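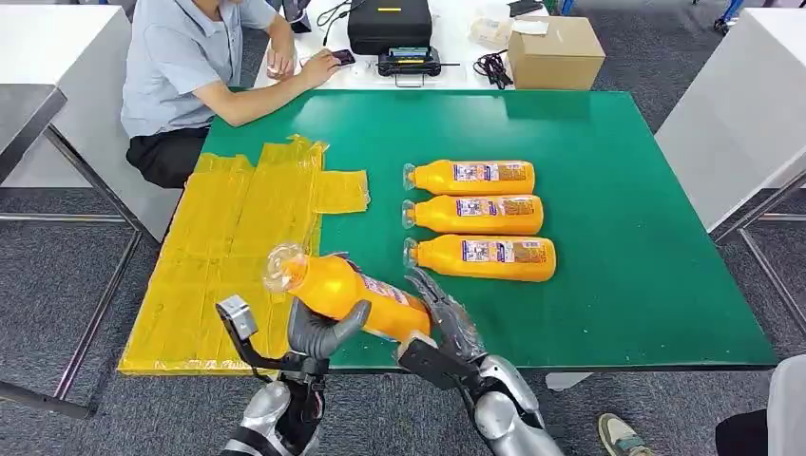
Packing orange bottles on their side: label scuff and cap orientation

bforsyth_pack
Looking for opinions on lay-flat packing of orange plastic bottles with clear caps and a wraparound label, blue and white. They are staged on a green-topped table next to something yellow that stays on the left side. The product is a Sumavent cleaner, carton is the Bolero single-wall. Last January we logged 233 scuffed labels out of one run and I would like to get ahead of it this year. Current practice is all caps facing the same way, bottles touching.
Beathag Forsyth

rusilov_lines
Touching is your problem. Two full-wrap labels in contact rub on the widest part of the body, and the print goes before the adhesive does. Put a 30 mm divider between them or stand them up.

nharasym
Disagree on standing them up. A tall bottle with a narrow cap in a single-wall carton puts the stack load on the caps. We tried it on 113 cartons and the caps were the first thing to crack. Lying down is fine if the label seam faces up and the bottles alternate.

Check the body as well as the label. A glossy orange surface shows every mark under overhead light, so look along the lower edge before you blame the carton.
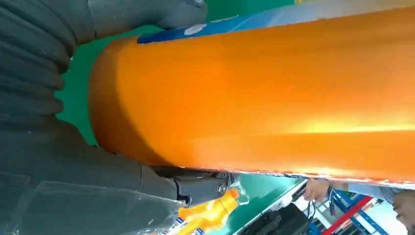
Rounded end of a bottle, pale specks and scuffs along the rim.

rusilov_lines
Specks on the rim could be molding. I wouldn't call that transit damage without a control sample from the supplier. Who molds them?

bforsyth_pack
Nechyporuk, same tool as last year. I have 873 unpacked from the last delivery and can pull a control set before they reach the table. Fair point on the rim, I had been counting those as handling.

nharasym
Then split the log into two columns, rim and label. They have different causes and you can't fix both with a divider.

On orientation: alternating caps left and right gets you a flatter layer, with the base of one next to the cap of the next. All caps one way leaves a gap along one side of the carton, and the layer shifts into it.

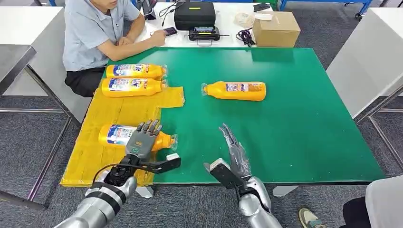
The cost is that the label fronts no longer line up, so whoever checks print has to turn some of them over to see the product side. On short runs we accept that. On long ones we check print first, at a separate station, and pack afterward.
Nadiia Harasym

rusilov_lines
Alternating is fine for the layer but it doesn't remove label contact. I still say divider.

k_tapeandboard
Tissue interleaf does the same job as the divider and takes less width. Slower to lay in, though.

bforsyth_pack
Width matters here — the Bolero has no slack with a divider in every row. I'll run alternating with interleaf against alternating without, same carton, and log rim and label separately.

rusilov_lines
Include one with the divider, even if you have to drop a bottle from the row.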